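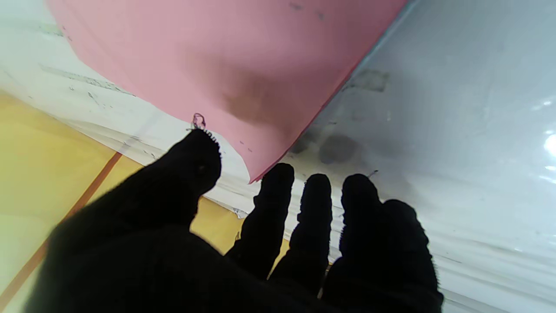
Gloved up and reaching for the pink sheet, as seen from the wrist camera.

Well, I said last time that I'd have a proper go with the Nurier hand kit before the renewal came round, and I've now had it for most of March, so this is my report to the rest of you at Inasbridge who keep asking if it's worth the money.

For anyone who missed the earlier bit: the kit is a five-fingered hand, a wrist camera, a stack of knitted gloves and a licence for the software. We paid 1,196 for the lot, which felt steep to me (I'd have happily stuck with our old Pichler two-finger grip for another year). The gloves were what won me over. Bare fingertips skate about on paper and plastic film, and the knit gives them a bit of bite. They go on like any winter glove, although getting the thumb seam straight took me far too long the first few times.

I've been keeping to the messy end of things: sheets of paper, plastic film, bits of cloth, all the floppy stuff that gives the old grip such trouble. Paper is still the fiddly one. With a sheet lying flat on top of another sheet, you have to bring the fingertips in very low at the edge, and the default approach in the software comes in too steep for my liking. There's a slider for it, hidden two menus down. Set it to 9 and leave it there, is my advice!

Cloth is much more fun. I ran 506 cloth picks over the month and kept a tally on the back of the packing list, and 580 if you count the ones I did before I'd sorted out the calibration, which I don't. I'm not going to pretend they all went well, but I was pleased enough to keep going past teatime more than once.

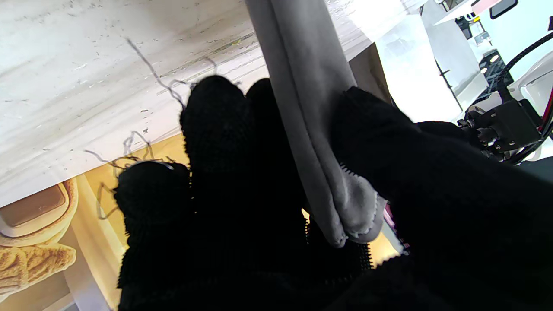
Grey cloth between the fingers.

My grumbles, then. The knit picks up every hair and thread going, so keep a lint roller by the bench. Black gloves also come out very dark in the wrist view when the hand closes up, and I'd love a paler set. I wrote to Nurier to ask and they said they'd pass it on, so we'll see. The manual is thin, too, and the page on changing gloves has its steps in the wrong order.

Sorarano do a rival kit with moulded rubber tips, and a few of you have asked me how the two compare. I've only had a short play with theirs. It's quicker to set up and far easier to wipe clean, but it was a bit grabby with thin fabric for my taste – fine for boxes, less so for a folded cloth.

So would I renew? Yes, I think so, for the cloth work alone. If you want to try it, the booking sheet is by the kettle, mornings are usually free, and please put the gloves back in the bag in pairs of the same size.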